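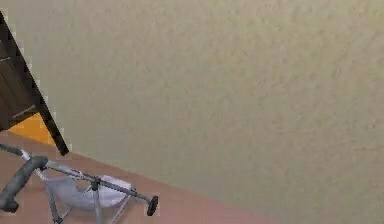

단편영화 〈드리케티〉 단역 및 보조출연자 모집
분류: 구인 > 영화·영상 > 배우/스태프
1월 등록 | 글 오르카리 필름 제작부

독립영화 제작사 오르카리 필름에서 SF 스릴러 단편 〈드리케티(Driketti)〉에 출연할 단역 배우와 보조출연자를 찾습니다. 연출은 얼레드 귈림(Aled Gwilliam) 감독이 맡았고, 주연 캐스팅은 끝났습니다. 러닝타임은 30분으로 예정하고 있습니다.

작품은 외딴 광산 마을 드랜소프(Dranthorpe)에서 통신이 끊긴 뒤 하룻밤 동안 벌어지는 일을 다룹니다. 마을 의사 프로서가 갱도에서 돌아온 광부들을 한 명씩 진찰하는데, 진술이 서로 맞지 않습니다. 괴물이 직접 나오는 장면은 거의 없고 대화 장면이 많습니다. 대사는 모두 한국어입니다.

모집 배역

광부 (단역, 네 명)
20대 후반~50대, 성별 무관. 진찰실 장면에서 각자 두 쪽 정도의 대사가 있습니다. 롱테이크로 찍을 계획이라 대사를 끊지 않고 소화할 수 있어야 합니다. 분장에 한 시간 이상 걸립니다.

통신 기사 (단역, 한 명)
30대~40대. 목소리 연기 비중이 큽니다. 무전 음성은 촬영 후 따로 녹음하며, 녹음일에도 참석해야 합니다.

마을 주민 (보조출연)
만 19세 이상. 대사 없음. 마을회관 장면에 나옵니다. 연기 경력은 보지 않습니다. 밝은 염색모는 촬영 당일 모자를 쓰게 될 수 있습니다.

촬영 일정 및 장소
촬영은 3월 중 총 9회차입니다. 광부 역은 그중 3회차, 통신 기사 역은 2회차, 주민 역은 1회차에 참여합니다. 실내 장면은 경기도 파주의 세트에서, 갱도 입구 장면은 강원도 태백에서 찍습니다. 태백 촬영은 밤샘이며 합정역에서 단체 차량이 출발합니다. 개인 차량으로 오셔도 되지만 주유비는 지급하지 않습니다.

출연료
광부, 통신 기사: 회차당 20만 원
마을 주민: 1회차 12만 원
식사는 현장에서 제공합니다. 출연료는 촬영 종료 후 2주 안에 계좌로 입금하고, 3.3% 원천징수 후 금액입니다. 모든 출연자와 서면 계약을 합니다.

지원 방법
아래 내용을 메일 한 통에 담아 보내 주세요.
- 이름, 나이, 연락처, 지원 배역
- 최근 3개월 안에 찍은 얼굴 사진과 전신 사진 각 한 장
- 단역 지원자는 연기 영상 링크(2분 이내, 편집 없는 독백이면 됩니다)
- 3월 중 참여가 불가능한 날짜

메일 제목은 "[드리케티] 지원 배역_이름"으로 써 주세요. 영상은 첨부하지 말고 링크로만 받습니다. 비밀번호가 걸린 링크는 비밀번호도 적어 주세요.

마감은 1월 말일 오후 6시입니다. 단역은 서류 확인 후 2월 초 오디션을 진행하고, 지정 대본은 오디션 이틀 전에 보내 드립니다. 보조출연은 오디션 없이 선정합니다. 결과는 합격 여부와 관계없이 문자로 알려 드립니다. 보내 주신 자료는 캐스팅이 끝나면 삭제합니다.

촬영 회차와 장소는 날씨에 따라 바뀔 수 있으며, 변경되면 개별 연락드립니다. 전화 문의는 받지 않으니 궁금한 점은 메일로 보내 주세요.

오르카리 필름 | 문의: 제작부 메일 | © 오르카리 필름 | 맨 위로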